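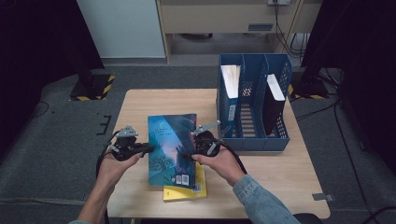

4.2 Recording book episodes (Yimer hand set)

One episode = one book, table to file holder. Start with the book gripped from both sides, left gripper on one edge, right on the other, fingers angled up. Cables should trail back toward you along the forearms, not over the table. Leave a free slot in the holder, like the middle one, before you hit record.

1. Power on both grippers, wait for the Lalo recorder to list two devices.

2. Open task 514. Check the task name says "book to holder". If it says anything else, stop and reload.

3. Squeeze each gripper fully closed, then open. Both traces should move. Flat trace = reseat the cable, redo step 3.

4. Set out the books. Stacked flat is fine.

5. Press record. Hands still until the beep.

6. Pick up the top book, both grippers. Lift, turn upright, lower into the open slot. Normal speed.

7. Release, pull back, press stop.

8. Mark keep or discard right away. Dont leave it for later.

NOTE: A dropped book is still a keep if you pick it up again with the grippers. Touched it with your fingers? Discard.

NOTE: Change the book order every 52 episodes. Move the holder too, a hand's width is enough.

CAUTION: Keep fingers clear of the metal tips when closing. They pinch.

CAUTION: Do not unplug a gripper while recording. The file will be unreadble and the Unton upload stops with error 2334.

Next: 4.3 Uploading a batch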